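From: Batista
To: Orport Play Library list
Date: Mon 21 January
Subject: Re: [Orport] Sorting table for the brick blocks (3209)

The Drollau branch wrote:
> We inherited a crate of the big toy bricks and would like to
> set up a color table like yours. How do you mark the sections,
> and do you keep all of one color together or split them up?
> Also, do you take the blocks apart at the end of the day?

Answers in order.

1. Marking the sections. Thin red lines straight on the white top, with each color getting its own area. We started with paper mats and they slid around, so those went in the recycling. The red shows up well enough against white, even next to the red blocks. Not every section has to be the same size.

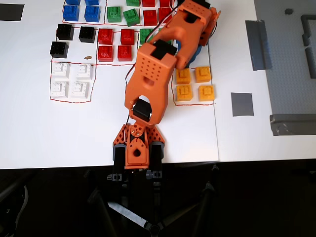 2. Splitting the colors. We split them. Red, for instance, is 8 blocks in two groups of four, one toward the back and one nearer the middle. A child who is done with one group can go on to the next without reaching over a neighbor. Four to a section also makes it easy to see when one is missing – a full section is a two-by-two square and a gap shows right away. Yellow and white have their own rectangles.

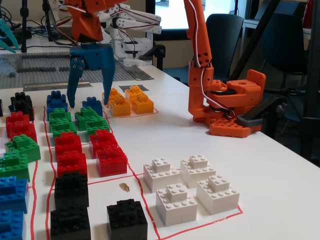 White blocks two by two at the front right, yellow ones at the back.

3. Taking them apart. No. The blocks are bricks pushed together, mostly a wide one with a smaller one on top, and we leave them that way. When we tried rebuilding them every morning it took longer than the sorting. If one comes apart, press it back together and return it to its section.

One thing you didn't ask: wipe the table before you put anything back. Small brown crumbs turn up on the white surface, and they are easy to miss until a block has been moved off its place. A dry cloth is enough. We go over the lines gently – hard scrubbing took one of ours off in April and it had to be redone.
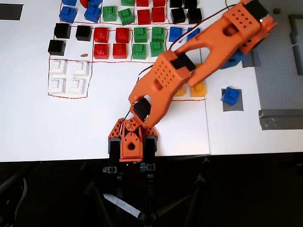
4. Storage. The crate from Zadon is fine if yours still has its lid. Ours holds everything in 2 layers, dark colors underneath. Please write the list number on the lid so it comes back to the right branch.

Batista
Orport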